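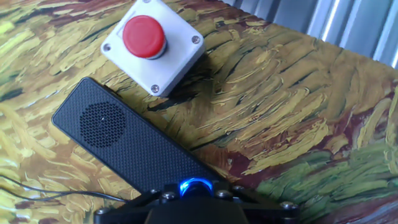
Lumturie Karagiannis
Leiterin Presse- und Öffentlichkeitsarbeit, Ovora Kulturhaus

13. Dezember 2019

Ovora Kulturhaus verlängert Winterreihe »Malen am Abend« bis Ende Januar

Das Ovora Kulturhaus freut sich sehr, mitteilen zu dürfen, dass die beliebte Abendreihe für erwachsene Malanfängerinnen und Malanfänger bis Ende Januar weitergeht. Ursprünglich sollte kurz vor Weihnachten Schluss sein, doch die Nachfrage hat uns alle miteinander überrascht und, das darf man in einer Pressemitteilung ruhig einmal schreiben, auch ein wenig gerührt. Seit Beginn der Reihe haben 733 Menschen aus der Stadt und den umliegenden Gemeinden an unseren Staffeleien gesessen, viele von ihnen zum ersten Mal seit der Schulzeit.

»Wir haben Teilnehmer, die am ersten Abend den Mantel anbehalten haben, weil sie gleich wieder gehen wollten«, erzählt Kursleiter Brendan Lenihan. »Einer von ihnen hat inzwischen seinen ganzen Hausflur vollgehängt, und seine Frau bittet mich, ihm doch endlich kleinere Formate zu empfehlen.« Lenihan begleitet die Reihe von Anfang an und wird auch die zusätzlichen Termine übernehmen.

Im neuen Jahr widmen sich die Abende ganz der Landschaft. Es geht um Felder, Himmel und Wetter, um den kräftigen Farbauftrag der Spätimpressionisten und natürlich auch um Vincent van Gogh, dessen Kornfelder sich die Teilnehmenden in einer Umfrage mit großer Mehrheit gewünscht hatten. Gemalt wird mit Acryl, wer mag, darf auch zum Spachtel greifen. Vorkenntnisse braucht es keine, gute Laune schadet nicht, und eine alte Schürze sollte man unbedingt mitbringen (die Flecken gehen wirklich nicht mehr heraus!).

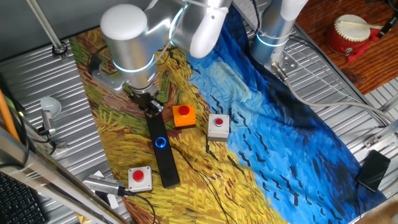

Kornfeld und blauer Himmel: Motivtuch im Stil van Goghs.

Möglich wird die Verlängerung durch die großzügige Unterstützung der Kavanagh Stiftung, die 3.491 Euro für Leinwände, Farben und Pinsel zur Verfügung stellt. Der Farbenhandel Pomemeck gewährt allen Teilnehmenden außerdem bis Ende Januar einen Nachlass von zehn Prozent auf den Einkauf im Ladengeschäft. Beiden Partnern gilt unser ganz herzlicher Dank, und ebenso den Nachbarinnen und Nachbarn im Haus, die es seit Wochen mit großer Geduld hinnehmen, dass im Treppenhaus Bilder zum Trocknen stehen.

Zum Abschluss der Reihe zeigt das Café Skarkex eine Auswahl der entstandenen Arbeiten. 116 Bilder wurden dafür bereits eingereicht, weitere werden gern noch angenommen. Zur Eröffnung gibt es Suppe, Brot und ein bisschen Musik, und selbstverständlich sind auch alle willkommen, die noch nie einen Pinsel in der Hand hatten und einfach nur schauen möchten.

Die Teilnahme an einem Abend kostet zehn Euro einschließlich Material. Anmeldungen nimmt das Kulturbüro persönlich oder telefonisch entgegen, Gutscheine zum Verschenken liegen dort ebenfalls bereit. Zwischen den Jahren bleibt das Büro geschlossen.

Medienvertreterinnen und Medienvertreter sind zu allen Abenden herzlich eingeladen, gern auch zum Mitmalen. Wir bitten lediglich um eine kurze Nachricht vorab, damit wir eine Staffelei freihalten können.

Pressekontakt:
Ovora Kulturhaus
Lumturie Karagiannis
Presse- und Öffentlichkeitsarbeit

Abdruck honorarfrei, Belegexemplar erbeten.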